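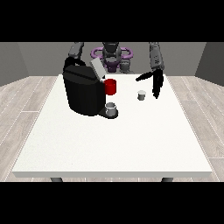

Zonden Staff Services – Facilities Helpdesk
Ticket subject: Second-floor kitchen, coffee machine reports "descale" after descaling
Raised by: Domenica Gruber, Accounts
Assigned to: Emil Haslinger, Building Services
Priority: Normal
Status: Closed

Original report
The machine in the second-floor kitchen shows the descale message each morning when it is switched on. The full descaling programme was run on two occasions last week using the Traltier sachets from the stationery cupboard. The message clears for the remainder of the day and is back the next morning. Coffee is still dispensed, but the flow is slow and the cup is seldom full. Staff from the first floor have also been using this machine while their own kitchen is being painted. Please advise whether we should continue to use it.

Entry 1 – Emil Haslinger
Thank you for the report. The machine may remain in use. Please do not run the descaling programme again for the time being. Repeated cycles within a short period are hard on the seals and will make it more difficult to find the cause.

Kindly confirm the following: whether the water tank is filled from the kitchen tap or from the filter jug, what hardness setting is shown in the menu, and whether the programme was allowed to finish both rinses.

Entry 2 – Domenica Gruber
The tank is filled from the tap. The filter jug went to the meeting room some time ago and has not come back. The hardness setting is 1. Regarding the rinses, I ran the first cycle myself and it finished. The second was run by a colleague, who believes that she switched the machine off after the first rinse as she had a call to attend.

Entry 3 – Emil Haslinger
Setting 1 is intended for soft water and is not correct for this building. The mains supply here was tested at 300 milligrams per litre, so the setting should be 4. An incomplete rinse would also account for the message, as the programme is recorded as unfinished and is offered again at the next start.

I attended and carried out the work below.
Cup counter read: 1,014 since last service.
Hardness setting changed from 1 to 4.
Tank removed, washed and refitted. Inlet strainer found partly blocked with scale and cleaned.
Descaling programme run once, with both rinses completed.
Test cup drawn. Flow improved, though still slower than on the third-floor machine.

Entry 4 – Domenica Gruber
No message this morning. The flow is better but the cup stops short by a finger's width.

Entry 5 – Regula Danzer, Building Services
I am covering for Mr Haslinger. The cup volume had been altered in the menu and stood at 70 millilitres. It has been returned to the standard value. A replacement strainer has been ordered from Frei and will be fitted at the April service visit. Until then, the existing part is to be rinsed weekly under the tap.

A new filter jug has been issued to the second-floor kitchen. It is labelled and should remain there.

Entry 6 – Domenica Gruber
Cups are now full and the message has not returned. I am content for the ticket to be closed.

Closing note
Closed 2024-03-11 by Regula Danzer. Cause recorded as wrong hardness setting, incomplete rinse and scaled strainer. Should the message return before the service visit, please reply to this ticket and do not open a new one. Requests for further sachets go to Theresia Oberholzer at the stationery desk.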